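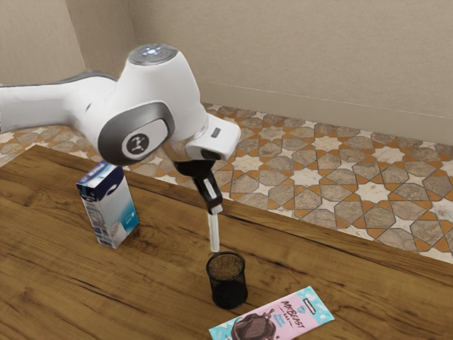

Stifteköcher aus schwarzem Netzgeflecht auf Holztisch

Stifteköcher Baleck, klein, schwarz
Artikelgruppe: Schreibtischorganisation

Der Stifteköcher Baleck gehört zur Büroserie Jerik und ist für Einzelarbeitsplätze, Empfangstresen und Besprechungsräume vorgesehen. Er nimmt Kugelschreiber, Bleistifte, Lineale und Scheren üblicher Größe auf. Das Gewebe besteht aus pulverbeschichtetem Stahldraht, der Rand ist umgebördelt.

Technische Angaben
Durchmesser: 9 cm
Farbe: Schwarz
Verpackungseinheit: 2 Stück
Umkarton: 45 Verpackungseinheiten
Garantie: 2 Jahre

Pflegehinweis
Reinigung mit einem trockenen oder leicht angefeuchteten Tuch. Scheuernde Mittel und Lösungsmittel greifen die Beschichtung an. Für die Spülmaschine ist der Artikel nicht geeignet.

Lieferung und Bestellung
Die Auslieferung erfolgt ab Lager Sevthorpe innerhalb von 9 Werktagen. Bestellungen öffentlicher Einrichtungen werden auf Rechnung ausgeführt. Rahmenverträge und Anfragen ab 17 Umkartons bearbeitet Elisa Donati, Abteilung Objektgeschäft.

Zubehör: Zettelbox Rashti, Briefablage Rashti (zweistufig)

Stand der Produktangaben: Dienstag, 30. März 2021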